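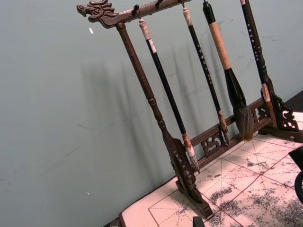 Does Ink Weight Change How Fast Beginners Learn Brush Letters?
Védís Hjaltested, Murndale, October

I signed up 12 beginners from the Lostton evening class and gave each of them the same big brush. Half ground their ink thick, half kept it thin, and everyone wrote the same character 30 times. I loved every minute of this (my sleeves didn't)!

Marking was slow. I scored each sheet out of 100 for balance and line, using the Marsden chart.
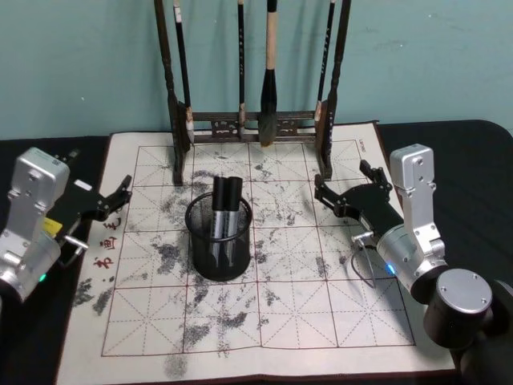
What I Found

Thin ink gave shaky edges early on, but those writers sped up more. Thick ink looked great from the start and then stayed put. Next term I want to try it again with smaller brushes and better paper.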